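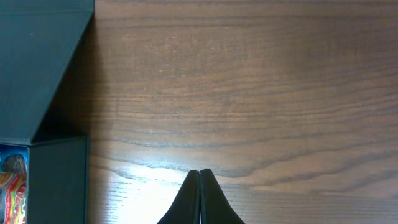

Wrist camera velocity estimate drifts sideways over wood grain, fine everywhere else

Posted by lowgain_pete
Tuesday, November 17, 2020

I have a visual odometry node running on a wrist camera. It feeds a lateral velocity estimate into the Cartesian controller during the last part of an approach, when the gripper is close to the table and I want the motion damped relative to the surface. The node is the stock Plorevby tracker: corner detection, pyramidal optical flow, then a RANSAC homography against the table plane. It publishes at 20 Hz. The controller fuses the result with joint-state velocity, and the vision term gets the larger weight below a set height.

Over a printed calibration mat the estimate agrees with forward kinematics. Over a polished wooden tabletop it does not. With the arm commanded to hold still, the estimate wanders along the direction of the grain and the controller obligingly moves the arm to cancel it. With the arm moving across the grain the estimate is good. With the arm moving along the grain it reads low, sometimes close to zero.

Other observations:

The inlier count looks healthy. A typical hover gives 522 tracked features and most of them survive RANSAC, so my health check on inlier ratio never trips.

There is a bright reflection on the table and it shifts when the wrist shifts. Drift is worse with the reflection in view, but it is still there without it.

The closed gripper fingers are always visible at the bottom of the image. I assumed RANSAC would throw those features out.

Things I tried: lowering the corner quality threshold (worse), raising it (fewer features, same drift), a larger flow window (slightly better, misses the 20 Hz deadline), locking exposure (no change that I could measure).

Is there a setting in the tracker for this, or am I using the wrong method for the surface? I can't cover the table.

gradient_norm

The direction of the error is the useful clue. You are describing the aperture problem. A patch of wood grain has strong intensity gradients across the lines and almost none along them. Optical flow can only recover the component of motion in the gradient direction. The other component is whatever the solver drifts to, and in practice that means it stays near the initial guess. If the initial guess is zero motion, you read low along the grain. If it is the previous flow vector, you wander. Plorevby uses the previous vector by default, and that matches your hover behavior.

The inlier ratio can't catch this. RANSAC asks whether the features agree with each other, and yours do. They all have the same blind direction, so they are wrong together.

What I would do, in order:

1. Mask the gripper. Draw a static polygon over the fingers with a margin and exclude it before detection. The fingers are fixed in the camera frame as long as the gripper stays closed, so every feature on them reports zero flow, which is exactly the answer an ambiguous grain patch is willing to agree with. Don't leave that to RANSAC. If the gripper opens during the approach, generate the mask from the finger joint position instead.

2. Filter features on the smaller eigenvalue of the structure tensor, and look at the ratio of the two eigenvalues as well. The quality threshold you were changing is relative to the best corner in the image. Over plain grain the best corner is not much of a corner, so a relative threshold lets everything through. Use an absolute minimum.

3. Publish a real covariance. Sum the structure tensors over the inliers, invert, scale by residual variance, and rotate into the tool frame. You will get a long thin ellipse lying along the grain. The fusion filter will then trust vision across the grain and joint velocity along it, and you don't have to write any special case for wood.

Number 3 is the actual fix. Numbers 1 and 2 clean up the input. Check whether your filter accepts off-diagonal terms, though. Several of them take a 2x2 or 6x6 matrix in the message and then quietly read only the diagonal. If the grain runs at an angle to your tool axes, a diagonal covariance loses most of the benefit.

The reflection is a separate matter. It moves according to the position of the light and the camera, so its apparent motion doesn't follow the table homography. Its outline is usually soft and gives few corners, but the grain inside it has reduced contrast and its residuals are noisy. Reject any patch whose mean intensity is above a fixed limit. Locked exposure helps here because the limit then means the same thing from one image to the next, so keep that setting.

tabletop_ned

had the same thing, just turned vision off under 5 cm and used the encoders. works fine. don't really see why you need optical flow for a fixed base arm on a table that doesn't move

makris_user_b

The answer above is blunt but it deserves a serious reply. On a fixed base, forward kinematics already gives lateral velocity relative to the table, with less noise and less delay than any image pipeline. Vision earns its place if the base is compliant, if the table can shift, or if you are servoing to an object whose position is uncertain. If none of these applies, lower the weight and move on.

If you do need it, I can add some implementation notes. We run a similar node on the Makris stack and had drift over a laminate bench with a printed grain.

Don't track across the whole image. Split it into a grid, cap the number of features per cell, and run the eigenvalue test per cell. Otherwise the detector piles everything onto the strongest band of grain and your geometry becomes a line. With a 4 by 3 grid we had enough spread for the homography to be well conditioned, and compute time dropped because the total was capped.

Drop the full homography near the table. At constant height over a known plane, with orientation available from the joints, you have two unknowns. Predict the homography from kinematics, warp the previous image with it, and solve for the remaining translation only. Eight parameters on anisotropic texture will happily absorb noise as perspective.

Seed the flow with the kinematic prediction. One warning: once you do this, the estimate along the grain will look excellent in plots because it is repeating the prediction back to you. The fusion filter then counts the same information twice. The covariance has to be inflated along the weak direction or you have only hidden the fault.

Watch for objects standing on the table. Anything with height has parallax, and its edges produce much better corners than the wood. A box with printed artwork at the side of the view can win the RANSAC vote outright, and then your velocity is scaled for the height of the box. Gate on depth if you have it. If you don't, the grid cap limits how many votes one object gets.

Test for the original fault: hold the arm still, inject a known sinusoid on one lateral axis, then on the other, then rotate the wrist 90 degrees and repeat. If the error stays with the table it is texture. If it rotates with the camera it is the mask, the calibration, or the rolling shutter.

lowgain_pete

Follow-up after trying some of this.

Ran the sinusoid test first. The error stays with the table after the wrist rotation, so texture. A small constant bias toward zero rotates with the camera, and it went away with the finger mask in place.

The absolute eigenvalue threshold removed most of the features. I had expected the remaining ones to be concentrated in the figured part of the grain where the lines curve, and they are. Curved grain has gradient in more than one direction, so that makes sense.

Covariance is now computed as described. The filter was in fact ignoring the off-diagonals – there is a parameter for it, off by default, and last mentioned in the August release notes. With it enabled the arm holds position during hover. Motion along the grain now follows joint velocity almost entirely.

On whether I need it at all: the arm is on a Grirkton cart with rubber feet, and the cart rocks when the elbow accelerates. The encoders don't see that. I will keep vision in the loop across the grain and accept that I have no damping along it. Seeding the flow is still to do, and I have not touched the homography yet.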